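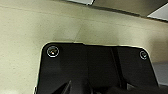

Plulness has been open on the corner since last April and I had managed to avoid it until now. The place sells itself as a late supper club with a members' feel, minus the membership, and any club that lets everyone in and charges them for the feeling makes me reach for my coat.

Booking goes through Fundeck, which took three attempts and a deposit. My reference was 2826. I was asked for it at the door, at the bar and once more at the table, as if I might have swapped it with somebody on the stairs.
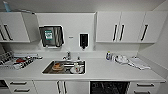
White cupboards, black handles, and a worktop to match.

The food is small plates, meaning two of everything for a party of three. A crab toast was good. The lamb, from a supplier called Massawe that the menu mentions on every page, was fine and grey in the middle. Our cocktails came under the Plivon label — the house brand — and tasted mostly of syrup. 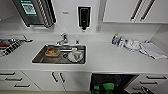 Sink with a mug on its side.

Then there is the music. A trio plays from ten, and they can play, but the tables nearest them talk straight through it and the rest of us get the talk.

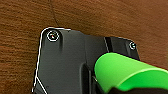

Service was kind and slow. The bill was quick. I was told I should come back on a Saturday, when it really gets going, and I may do that if someone else is paying. For now the old wine bar across the road is cheaper, and you can hear yourself order.

2026-03-12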